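Bomside Workshop News: Drawer Season

The gripper build has reached the drawer stage, and the drawer is ahead on points. 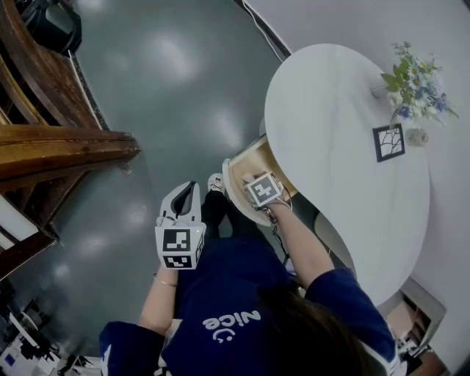
What does it cost to build a pair of these at home?
Our pair came to $114 in parts, plus whatever you pay for filament after the misprints. Cables are extra, and you will buy the wrong length first.

The printed square markers go on last. Put them on flat. We put one on with a bubble under it in June and spent two evenings blaming the software. If a corner lifts, peel the whole thing off and print another.

Since then the group has logged 658 practice runs, of which 405 were good enough to keep. The other 253 are on the shared drive in a folder called "Learning," where they will stay until someone needs the space.

Finger version 42 is the current one. It has a softer pad and a wider opening than 41, which could hold a teaspoon beautifully and let go of it whenever it liked. Files are in the Livis folder — please stop editing the master copy.

Still wanted: thin cable, small screws, and the good hex key, last seen at the Ostdale open day. Anyone with a drawer that sticks is also invited to bring it along. Ours runs too smoothly and has given us a false sense of progress.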